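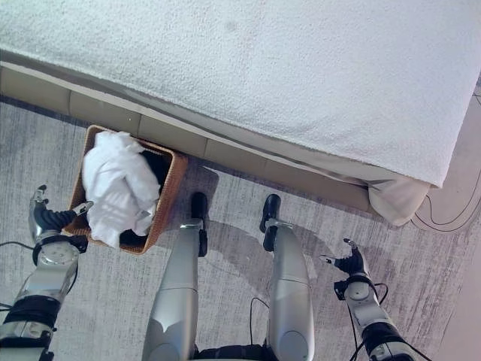
Practice run at the bedside, left hand next to the wicker basket.

Workshop tips for the laundry event
Posted February 7, 2021

I have judged enough club robots to distrust any video under a minute long. Our students want to enter the bedroom chore round in March: go to the bed, pick up the basket, carry it to the door. The Collado club says theirs does it every time. Maybe. Ask to see ten tries in a row with the basket moved a little between each one.

Most of what follows is housekeeping. It saved us more points than any new code did.

Pick a stiff basket. Soft hampers fold when a finger pushes on the rim, and then you are chasing cloth. A tight weave holds its shape, but thin fingertips can catch in it, so run a hand along the rim and trim loose ends with nail clippers. Trim again after a week.

Don't practice with the same towel, folded the same way. One crumpled towel hanging over the rim is a harder test than a neat stack, and it's closer to what people have at home. Wash the towels without softener. Softener leaves them slick and you will blame the grip.

White on white is trouble. A white towel beside a white bed cover fooled our software for most of a month. The team that borrowed a navy towel for the demo got a nice score and learned nothing.

Check the carpet before you check the ankles. Ours catches the toes if it ripples. Double-sided carpet tape along the two long edges cured that for us. The Ristel grippy mats that everybody recommends slid after 66 passes and left a residue. I would not buy them again.

Move cables before every run, including the ones on the floor near the corner of the bed that "aren't in the way." Hook-and-loop ties work better than zip ties on arm wiring. You will be undoing them, and cutting a zip tie next to a signal wire is how we lost a Saturday's worth of work.

Weigh the load. Ours is 700 grams with one dry towel, on a kitchen scale. If somebody tells you their arm handles a full basket, ask them full of what.

Stop it halfway. Maite Cantero makes her students hit the stop button in the middle of a reach, on purpose, at least once per session. I thought this was fussy -- I've changed my mind.

Keep a paper log. Write down the misses too. The Nukeleo scoring app rounds in your favor and I don't trust it.

As for money, the Brolen kit upgrade runs around 2000 dollars and promises "natural handling." Our rules allow it. I have yet to see it lift a basket with the towel hanging out, and until I do, we are spending on carpet tape.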